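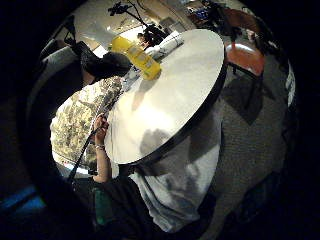
Round white table, black edge, yellow bottle lying down.

Search the guides What are you looking for?

Guides > Furniture > Tables > Buying a second-hand round table

How to buy a second-hand round table without regretting it by Saturday

Round tables are sold by people who have just found out how much floor a round table needs. You are about to become the next one, so do the sums first.

1. Measure the room. Add a chair's depth all the way round, then enough space for a grown adult to squeeze past without breathing in. If the answer is bigger than the room, buy a folding table and be happy.

2. Measure the door. A round top goes through on its edge, but only if the legs come off. Ask the seller whether they do. "I think so" means no.

3. Press down hard on the rim, then do the same on the opposite side. A little give is normal with a centre leg. If the far side lifts, tighten the bolts underneath and try again. I once paid 40 pounds for a Skurkora that rocked like a ferry, and the cure was 2 washers and an evening of bad language.
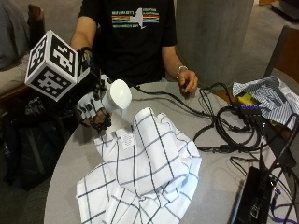
Seated at a round light grey table.

4. Run a fingernail along the edge band. Lifting can be glued back. Swelling underneath means water has got in, and no glue on earth will help you.

5. Look across the top with a torch held low. Scratches that hide under a ceiling light show up at once. My friend Định Đào does this in strangers' kitchens with no shame at all – he has had 15 per cent of his life's savings, by his own account, out of other people's embarrassment.

6. Haggle last, and in cash. A Kindel listed at 239 has usually been listed for a while, whatever the seller says about the other chap coming at four.

Getting it home

Take the legs off, put the bolts in a bag and tape the bag to the underside. Wrap the rim in an old blanket. Don't roll it down the pavement, however much it looks like a wheel.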